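Last updated: November

Fighting Games, Session 5: Defence and Getting Up Off the Floor

Welcome back, everyone. Last time we spent nearly the whole evening on pressing buttons, which is the fun bit, so tonight I'd like us to slow down and look at what happens when it's the other person's turn. We'll use Odside throughout, partly as most of you own it by now and partly as its training mode is so kind to beginners.

Let's begin with Zukau, the big grappler. Players new to him tend to panic on wake-up and press the heavy throw, and I do understand why, as it's a lovely move! But it takes 7 frames to come out, and a well-timed light attack from Okton takes 5. If she has timed it to meet you as you stand, you will lose that exchange every single time, however brave you feel. Block first. Have a look at what she does after the block, and only then decide whether you want your turn back.

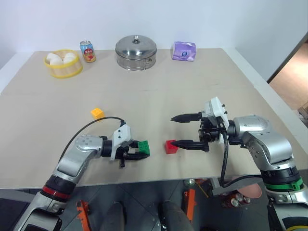
Fig. 1. Tabletop with a steamer basket of buns, a drinks can, a lidded pot and a tissue box.

Blocking low by default is a good habit, and I'd like you to keep it until you're comfortable. Overheads in this game are slow enough to see coming – Kushwaha's is the slowest of the lot – and you'll get hit by plenty of them while your eyes are learning. Please don't worry about that. One overhead costs Zukau 35 health. The full low combo from Okton costs him 82, and it leaves him in the corner as well, where she'd very much like him to stay.

Throws are the other half of it. Once your opponent notices that you're happy to sit and block, they will walk up and grab you. Tumaini Kariuki, who took this course before me, taught the delayed throw escape at this point, and I still use her drill: set the dummy to choose at random between a throw and a low kick, hold down-back, and enter the escape slightly late. It feels horrid for the first few minutes and then your hands begin to settle.

For next time, please play a short set as Zukau against anyone you like, save the replay, and write down each time you pressed a button on wake-up and what came of it.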